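## Plorko Kitchen Pack (club edition)

So you want your robotics club to practice kitchen chores without anybody buying a stove? Same! I put this pack together for our after-school group at Clillthorpe, and now other clubs can get it too. It's a simulated kitchen with an arm, a range and a stack of practice tasks, and it runs fine on the old laptops in our back row (slowly, but fine).

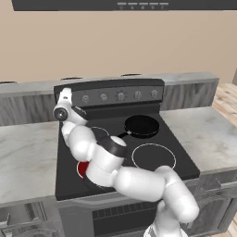

Plorko Club Sheets, Issue 3, p. 2

The stove task is the one my students fight over. There are five knobs along the back panel, one burner glowing red and a frying pan sitting on a different one, so they have to think about where the arm goes before they send it anywhere. Maja Wysocka wrote the starter code, and she left plenty of comments in it, bless her!

**What you get**

- Kitchen scene and arm model
- 2 starter programs
- 4,000 practice runs to train on
- Printable club sheets

Teams of three work best for us. The November update adds drawer tasks, and if you already have the pack you just download it again.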